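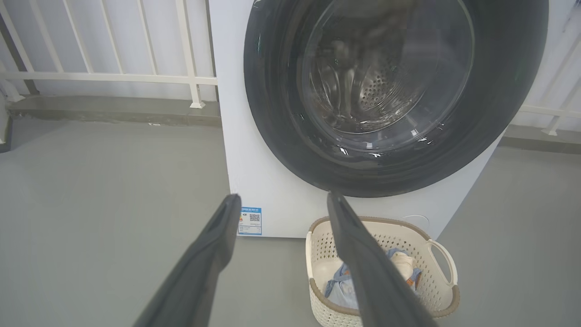
Laundry Room Reopens With New Front-Loaders

By Mahfuz Cassim
January

Search this site Enter keywords Go

Wash day just got easier at the Trideck apartments! The ground-floor laundry room is open again after 2 weeks of work, with white front-loading washers that have steel drums and big round glass doors – great fun for any kid who likes to watch the socks go by.

All 166 households can use the room, starting at 7 a.m. "I brought down every towel I own," said tenant Fitzgerald Yazzie, who was first in line and already has a favorite machine. Sign-up sheets for evening slots are by the mailboxes.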